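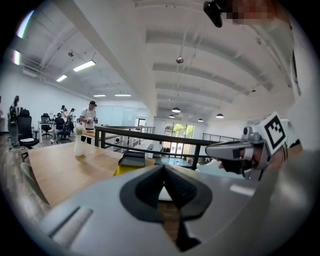

La oficina abierta, con los fluorescentes a la izquierda y las lámparas negras al fondo.

20 de febrero de 2018
Por Rowena Galang

Hola, Nattawut:

Te debía este informe desde la semana pasada y entre una cosa y otra se me ha ido quedando en borrador, así que va todo junto: lo que está hecho, lo que falta y lo que te quiero pedir (sí, hay una petición, la dejo para el final a ver si llegas de buen humor).

Primero lo bueno: ¡ya trabajamos en la sala! El traslado desde Lumbao se terminó sin perder nada importante, salvo una caja de cables que Jericho jura que subió él mismo y que sigue sin aparecer. La gente se ha ido repartiendo por la planta, que era justo lo que queríamos al tirar los tabiques, y todavía hay quien llega por la mañana y se va hacia el pasillo viejo por costumbre. Se habla más entre equipos. También se oye todo, y de eso te cuento luego.

El techo se quedó como lo pedimos en agosto, blanco entero y con los conductos a la vista. Lorna tenía sus dudas (le parecía que iba a quedar de almacén) y ahora es la que más lo enseña cuando viene alguien de Kedeo. Yo lo hubiera tapado por la zona de la viga larga, donde las placas acanaladas acumulan polvo, pero tapar eso eran 190 euros más por tramo y preferimos guardarlos para la iluminación. Creo que acertamos.

Y hablando de iluminación: los fluorescentes rectangulares están todos puestos y funcionan. Dan una luz muy pareja, quizá demasiado blanca para última hora de la tarde. Lilibeth ha pedido a Lavudora unos tubos más cálidos para probar en una de las luminarias y, si gustan, cambiamos las demás. Esto entra en el presupuesto que ya tienes aprobado, no hace falta que firmes nada.

Las lámparas colgantes negras del fondo eran el capricho de Jericho y le doy la razón por escrito, que luego me lo echa en cara. Con tanto blanco hacía falta algo oscuro que marcara dónde acaba la zona de trabajo y dónde empieza la de reunirse. Las colgamos un poco desordenadas a propósito, después de dos tardes subiendo y bajando cables. A mí me siguen pareciendo algo altas, pero me he quedado sola en esa opinión.
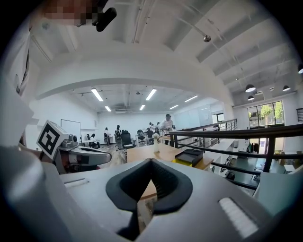
Las cuatro lámparas colgantes negras y, cerca de ellas, la cámara de seguridad del techo.

La cámara de seguridad también está colocada. Clisis vino a instalarla y nos falta que nos manden el certificado y la factura definitiva, que según el pedido es de 80 euros por la mano de obra. En cuanto llegue te la reenvío para que la cargues a esta partida y no a la de mantenimiento, como pasó la otra vez.

De dinero en general vamos bien. Llevamos gastado el 80 por ciento de lo asignado a la reforma, y lo que queda cubre los tubos, un repaso de pintura y el cartel de la entrada. La lista de remates que hice con Lorna tenía 51 puntos y casi todos son tonterías: un enchufe torcido, una puerta que roza, cosas así. Los que son culpa del contratista los arreglará él sin coste.

Ahora lo que no me gusta, que es el ruido. Con techo duro y paredes lisas la voz rebota muchísimo, y cuando hay dos conversaciones a la vez no hay quien hable por teléfono. Lilibeth probó a poner unas mantas en la pared del fondo (feísimas, ya las quitamos) y se notó bastante. Lo que te pido es que me dejes usar el remanente para paneles acústicos. He pedido dos presupuestos y el más razonable sale por poco más de lo que nos sobra, así que tendríamos que recortar del cartel.

¿Me dices algo antes del viernes? El proveedor me guarda el precio hasta entonces. Si quieres pasarte a oírlo tú mismo, ven a media mañana, cuando estamos todos.

Un abrazo,
Rowena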